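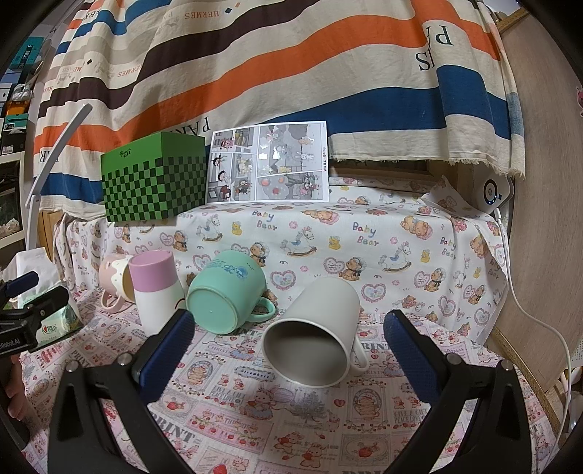 Mugs on the pink and white tablecloth

A Long Weekend in Jillside

03/06/2020

So we finally made it to Jillside! I'd been going on about it ever since last July, when we drove straight past the turnoff on our way to Jaltley and I spent the rest of the trip sulking. It's 225 miles from our front door, and with a stop for gas and a very greasy breakfast sandwich we rolled in just before lunch.

We stayed at the Tanner, a little inn right up the hill from the harbor (the parking lot is tiny, so get there early). Our room was on the top floor with a slanted ceiling I hit my head on twice. The bed was great though, and you can hear the ferry horn in the morning, which I loved and my husband did not.

First afternoon we just walked. The main street is short, maybe ten minutes end to end if you don't go into the shops, but of course I went into the shops. I came home with a jar of plum jam and a wool hat I didn't need.

Saturday was the Horov trail. It's 4 miles out to the lighthouse and the climb at the start is no joke - you top out at 2000 feet and my legs were shaking. Bring a jacket! The wind up there is something else. We ate our sandwiches crouched behind a rock and then practically ran back down for clam chowder.

The ferry over to the island was closed for the season, so that's going on the list for next time. If you do go when it's running, bring cash. The sign at the dock said no cards, and the nearest ATM is back up by the inn.

Next post will be all the food, I promise. I still have to sort through my receipts.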